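Reading time: 4 minutes

Week 3 handout: Writing a set of instructions people will follow

Hello again. Last week we looked at letters and I promised you something more practical, so this week it's instructions. Recipes, assembly leaflets, the sheet taped inside a boiler cupboard, the email that tells new starters how to book leave. I've spent far too much of my life reading these (and a fair bit of it writing bad ones), so please forgive me if I get carried away.

Before you start writing, do the job yourself. I know, I know, everyone says they have. But most of us write from memory, and memory skips the boring bits – taking the lid off, finding the right cable, waiting for the light to go green. The first leaflet I wrote was for a small shelving firm called Denetti, and I left out the step where you turn the whole thing over. It was so obvious to me that I'd stopped seeing it. We had a lot of phone calls that month!

So do the job slowly, with a notepad beside you, and write down every single thing your hands do. Don't tidy it up. You'll end up with a horrible long list and that's exactly what you want at this stage.

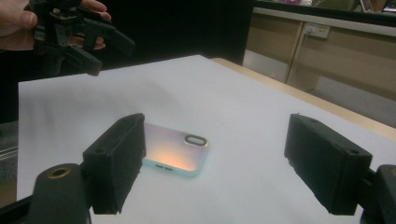

Fig. 1. A tool in the hand, over a plain white surface.

Now for the cutting. The rough notes for the Denetti leaflet came to 1,184 words, and the printed version had to fit on one side of a folded sheet, so I had 600 at the very most. If you've never cut something nearly in half, it's oddly good fun once you stop sulking. I go through with a pencil in this order:

- Anything that tells the reader how nice the product is. They've already bought it.
- Any sentence that says what the next sentence is going to say.
- Warnings that have been put in twice. Keep the one nearest the step it belongs to.
- "Simply", "just" and "easily". If I'm stuck on step four, being told it's simple makes me want to throw the leaflet across the room.

What you're left with should mostly be short orders. Start with the verb if you can: "Lift the flap", "Press the switch until it clicks". Some of you said in the first week that this feels rude. I used to think so too, and I'd write things like "the user may now wish to lift the flap", which is a dreadful sentence and I'm sorry I ever typed it. A reader with a flap in one hand doesn't want manners, they want to know what to do with the flap.

There is one exception, and it catches people out every year. If a step only applies some of the time, put the "if" first. "If the lamp is red, turn the key to the left." Put it the other way round and half your readers will have turned the key before they get to the lamp.

A word on names for parts. Pick one and stick to it. In school we were all taught not to repeat ourselves, so we write "bracket" and then "support" and then "fitting", and the poor reader goes looking for three different things. I have a kettle manual at home, from Pretorius, that calls the same button four different names on two pages. I'm very fond of it and I'll bring it in.

On numbering: I don't like going past 15 steps in one run. Beyond that I lose my place, and I suspect you do as well. Break the job into stages, give each stage a plain heading and start again from one. The Almont museum shop did this with the sheet for their cardboard theatre kit (copies at the back of the room, please put them back) and it's a lovely piece of work, apart from the glue section, which we'll have a go at fixing together.

For next week

Choose a job you do at home without thinking. Descaling the shower head, changing a duvet cover, setting the heating timer, anything like that. Write it up in no more than 800 words, no drawings allowed, and bring two printed copies. We'll swap and I'll ask you to read your partner's sheet exactly as written, filling in nothing. It gets quite silly with the duvet covers.

Late work can go in the tray outside the office up to 4 pm.

Grumoder Evening Classes | Contact us | © Grumoder | Back to top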